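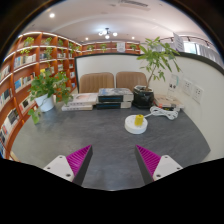 *Gray tabletop, with the round white base and its coiled cable toward the right.*

# Chicken stock: temperatures, ratios, cooling and storage

Last revised 17 Dec 2021. The cooling section is new and the notes on pressure cookers have moved to their own page.

These notes cover plain chicken stock made on a stovetop in an 8-quart pot. Most of it applies to turkey. Beef and veal need much longer and are handled separately.

## Bones

Backs, necks and wing tips give the most gelatin for the money. Feet give more still, but two or three per batch is enough; past that the cold stock sets so hard it has to be cut with a knife. Breast frames are fine as filler and contribute little body.

Bones left over from a roast chicken make a darker stock with less gelatin. If you mix roasted and raw, expect something in between. Freeze carcasses flat in a bag as they come in, and start a batch when you have enough to fill the pot a little past halfway.

Remove the kidneys, the dark red pieces tucked along the inside of the back. They cloud the stock and leave a faint liver taste. A teaspoon handle gets them out faster than a knife.

## Ratio

Weigh everything. The base formula is:

- 1,000 g raw chicken bones
- 2,000 g cold water
- 150 g onion, halved, skin removed
- 70 g carrot, in large pieces
- 70 g celery, in large pieces
- 1 bay leaf
- 6 peppercorns

No salt. Stock gets reduced in sauces and rice, and any salt you put in now is concentrated later. Season the finished dish.

Carrot is kept low on purpose. Earlier versions of this page had it at twice the amount and Mehwish Swati wrote in to say her risotto came out sweet. She was right.

Garlic, parsley stems and thyme are optional. Leave out cabbage, broccoli stalks, turnips and anything else in that family, which turn sulfurous over a long simmer. Potato peels cloud the liquid. The "save all your scraps" bag in the freezer is where most bad stock starts.

## Heating

Start with cold water. Bring the pot up over medium heat, uncovered, and skim the gray foam as it rises. Most of it appears before the first bubbles. A fine mesh skimmer works better than a spoon, and a bowl of water next to the stove lets you rinse it between passes.

Once the foam slows down, add the vegetables and lower the burner. The target is 185 °F measured in the middle of the pot. At that temperature the surface moves slightly and a bubble breaks every second or two. A rolling boil works fat and fine particles into the liquid and no amount of straining will get them back out.

Gas burners on their lowest setting often still run too hot. Options, in order of preference:

1. Move the pot so that only one edge sits over the flame. The foam and fat collect on the cool side, which makes skimming easier.
2. Use a cast iron heat diffuser.
3. Put the pot in a 200 °F oven once it has reached temperature. Set the lid slightly ajar.

Hold for four hours. Gelatin keeps rising after that but slowly, and the flavor goes flat. Dong-geon Baek runs his for six and adds the vegetables only for the last one, and the result is cleaner than mine. If you can be home for that long, do it his way.

Check the water level once an hour. Bones sticking out above the surface are doing nothing. Top up with hot water from a kettle, just enough to cover.
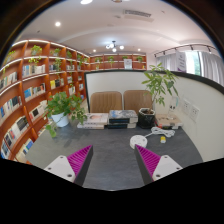 Thermometers drift, so test yours before relying on the number above. Ice packed to the top of a glass with cold water poured in to fill the gaps, stirred for a minute, should read 32 °F. If it is off by more than two degrees and has no adjustment, write the error on a strip of tape and stick it to the handle. Do not let the probe touch the bottom of the pot -- the metal there reads well above the liquid.

## Straining

Ladle the stock out. Tipping the whole pot into a colander stirs up the sediment and is also a good way to burn a wrist. Ladle through a fine strainer, and when you reach the last inch or so, pour it slowly and stop when the cloudy part arrives.

For a clear soup, strain a second time through cheesecloth that has been rinsed and wrung out. Dry cheesecloth soaks up a surprising amount of stock. Do not press on the solids.

## Cooling

The part most home recipes skip. A full pot put straight in the refrigerator stays warm in the center for hours and heats up everything next to it. The usual food safety rule is from 135 °F down to 70 °F within two hours, and then to 41 °F or lower within four more.

An ice bath in the sink does this without trouble:

- Move the stock to a metal container. Stainless is fine. Plastic holds heat.
- Set it in the sink and fill with ice and cold water up to the level of the stock.
- Stir every few minutes, and replace the ice when it has melted.

In September I timed one batch of two quarts in a steel pan with one change of ice. It reached 70 °F in 23 minutes. The same amount left on the counter was nowhere near that after an hour.

If you are short on ice, freeze a couple of water bottles ahead of time, wash the outsides, and stand them directly in the stock. Leave some air space in each bottle before freezing or it will split.

## Fat

Leave the fat on while the stock chills. It sets as a pale layer and lifts off in pieces. Keep it in a jar in the refrigerator for frying potatoes. If the fat will not set, the stock is not cold enough yet.

Stock that stays liquid when cold is still usable. It usually means too much water or too few joints and wing tips. Reduce it by a third.

## Storage

Four days in the refrigerator, up to six months in the freezer. After that it is safe but starts to pick up freezer flavors.

Freeze in amounts you use. One-cup portions cover pan sauces, and four-cup portions cover soup. Wide-mouth containers with straight sides release a frozen block easily; jars with shoulders crack. Allow an inch of headspace either way.

Reduced stock saves space. Boil strained, defatted stock down to a quarter of its volume and freeze it in an ice cube tray -- boiling is fine at this stage, with the fat gone. Move the cubes to a bag once solid. One cube plus three cubes' worth of water gets you back to normal strength. Label the bag with the date and the word "reduced", or someone will use it straight.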